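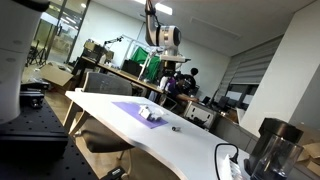

Home News Town Hall Letters Events Contact

Brosten settles the great table question, more or less

The Brosten town council voted in April to change the fee for renting a table at the Imstead Street hall, ending a dispute that had outlasted two mayors and one set of curtains.

Under the old rules, a table cost $9 an evening no matter its size, so the knitting circle paid the same for a card table as the model railway club did for something close to a runway. The new rules charge by length. The railway club, which had been quiet for years on the matter of fairness, sent 412 signatures against the change. Brosten's chess, quilting and bridge clubs together managed 40 in favor.

"I would like to know where they found 412 people who care about trains," said Thongchai Mahawong, who runs the Thursday-free, snack-heavy bridge night and has spoken at every meeting on the subject. He was reminded by the chair that signatures do not have to come from members. He said he had been reminded of that before.

The measure passed after a long evening in which one council member asked whether a folding table should be measured folded. The town attorney asked for time to think it over. He was given until the next meeting, and tables will be measured open in the meantime.

Supporters say the new fees will bring in an extra $200 a season, enough to fix the side door, which at present opens only for people it knows. Opponents say the door is fine and the real trouble is the heating, a topic the council has put off until it is warm enough not to matter.

The railway club says it may move to the old Salehi furniture store on the other side of town, where the rent is higher but the tables come with the room. Club officers toured the place last month and came back impressed by the outlets. No lease has been signed, and the landlord has yet to hear the words "four-hour timetable."

Groups with a standing booking keep the old price through the end of their current season. Everyone else pays the new one starting with their next visit, and should bring exact change — the cash box has not been able to make any since winter.

Contact the newsroom | Copyright Brosten News | Back to top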